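The second life of the office desktop

Every large employer has a cupboard of them. Dull black towers, bought by the pallet, worked for a few years under somebody's desk, then stacked behind the stationery until the lease on the building runs out. In Clevport the cupboards get emptied into a unit off the ring road, where a refurbishing firm called Nullitz takes in 2,000 machines a year and sends most of them out again.

I went on a Thursday, expecting something like a hospital. It is closer to a bus garage. There is a radio, a kettle of forbidding appearance and a rule against putting tea on the benches, enforced by glaring.

The first thing that happens to a desktop is that it gets laid on its side and loses its panel, and with it any dignity. Inside is the usual arrangement of green board, grey tin and cables in the colours of a 1970s sofa.

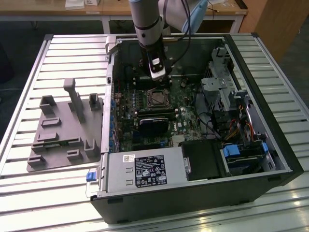 Memory is what everyone wants, as it is the cheapest way of making an old computer feel less sorry for itself. It is also where the home improver comes to grief. A stick of memory needs a firm push, firmer than seems polite, and the world is full of people who stopped just short of the click and bought a new computer instead.

The processor asks for the opposite temperament. You lift the lever, open the bracket, set the chip down square and take your hands away. Any urge to help it along should be taken outside and walked round the car park.
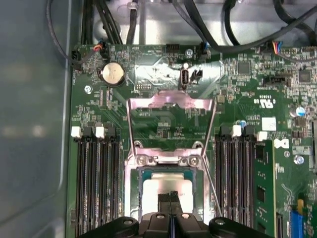
Hegde, on the next bench, holds that pushing has killed more sockets than age ever did, and that anyone who wants to press something should be given a doorbell. The marks on the chip and the socket are there to be lined up, and if they are lined up there is nothing left to push.

I had brought a machine of my own, which had sat under my stairs for five years in the belief that it was an investment. It was received with great courtesy and put on the floor.

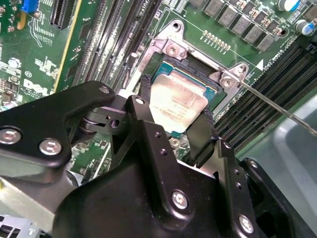
Is it worth changing the processor in an old office computer? Only if a better one that fits the same socket is going cheap, and you have checked that the board will accept it. Otherwise spend the money on memory and a solid-state drive, and leave the chip where it is.

The tested machines go out under the name Jostulik, which sounds like a cough mixture and sells rather well. Schools take them, and so do small firms that have done the sums. Last year 600 went to homes, mostly to people who wanted to write letters and argue about bins.
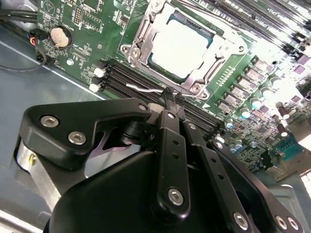

The small battery on the board gets more respect here than I ever gave mine. When it fades, the computer forgets the date and greets its owner with a complaint in capital letters, and a great many perfectly sound desktops have been thrown out on the strength of it. A replacement costs less than a sandwich.

Mine, when they got round to it, had a flat battery and 4 gigabytes of memory. I was quoted a price for sorting out both. The kettle had boiled by then, so I said I would think about it, and carried the thing back to the car.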